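Packaging Through the Year: Gallery

Jayanthi Panicker collects food packaging after it has been used. The collection holds 128 pieces, most of them from her own kitchen and a few from neighbors on Mirkard Street. This page covers tubes and canisters. Boxes and pouches have their own pages.

Nothing on this page has been straightened or repaired. Pieces are listed by what they held, with notes on the label and the condition.

Tubes and canisters, group 3

Most of the tubes came in during April, after the Achari store cleared its cookie shelf. Tartan is common on shortbread packs, and red is the usual ground color. Printed patterns like this make damage easy to follow, as the straight lines of the check bend wherever the wall does.

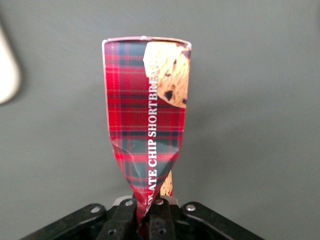

Chocolate chip shortbread canister, red tartan label. Round near the top, crumpled and narrow toward the bottom.

The lettering is white capitals running up the side, with SHORTBREAD highest. The first letters of CHOCOLATE are lost in the folds. A cookie with chocolate chips is printed to the right of the words. The metallic rim is slightly bent.

Storage

Crushed pieces go in Trastar bins, 8 to a bin, with tissue between them. Intact tubes are kept on the open shelf at the Flandach Road studio. Labels are not removed from either kind.

Prints of any piece in the gallery can be ordered in one size, in runs of up to 50. Please give the group number and the name of the contents when you write.

Next group: tea tins
Back to all groups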